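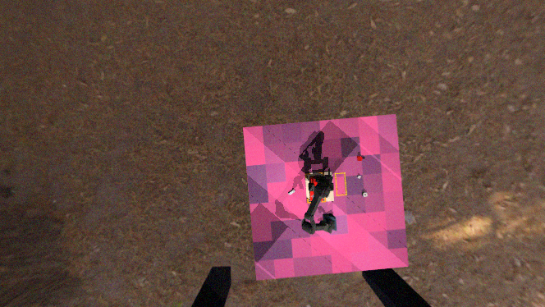

Projects > Mokex > open-day-demo

# Mokex open-day demo set

Posted in October by the Carkis demo crew

This repo holds the simulated runs we showed at the Carkis open day, plus the scene files so you can replay them at home. A lot of visitors asked for a copy on the way out (thank you, that made our Sunday!), so we cleaned it up a little and put it all in one place.

We use cookies to remember your settings. Accept | Manage

## What was shown

The demo station ran Mokex on the big screen from 10 in the morning. Visitors picked a run, watched the arm work over the pink tabletop, and could switch between the camera views whenever they liked. The task is a simple tabletop one with small loose objects and a yellow outline that marks the target area. Kids got the idea in seconds and started calling out which piece the arm should go for next.

We put the table in a forest clearing for the event. The usual backdrop is a plain gray room, and it works fine, but people walked right past it at our last demo. With the trees they stopped and asked questions – good ones, too, mostly on shadows and why the light on the table looks so patchy.

## What's in the folder

- `runs/` – 1502 recorded runs, one folder each
- `scenes/` – 11 scene files, forest clearing included
- `views/` – camera presets, from high overhead down to table level. The lower ones are better for following the gripper when it points straight down over the pieces, and they bring in the second arm on its black pedestal.

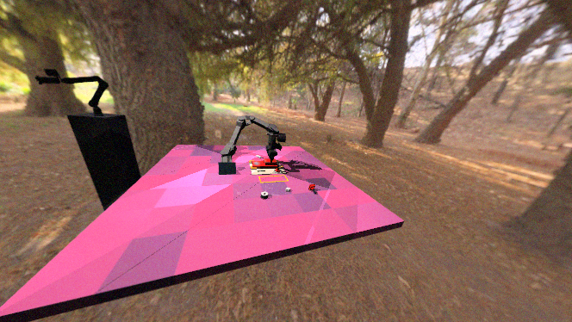 ## Replaying a run

You need the Ketia viewer, version 4 or later. Open a scene first, then drag a run folder onto the window. If the table comes up plain white, the textures haven't loaded yet; give it a moment and press R.

Rai exports open as well, but the camera presets get dropped and you'll have to set the view by hand. We'd love a fix for that if anyone wants to send one.

## Known problems

- Tree shadows flicker at low quality settings.
- Object names differ between the older and newer runs. Check `names.txt` before you filter on them.
- Some of the runs stop early. We left them in on purpose – visitors liked guessing what the arm was going for, and they're handy for testing.

## Using it

Free for classes, clubs and your own tinkering. If you show it at an event, please mention the Carkis open day, and open an issue to tell us how it went. We're already collecting ideas for the next scene, and so far a beach is winning.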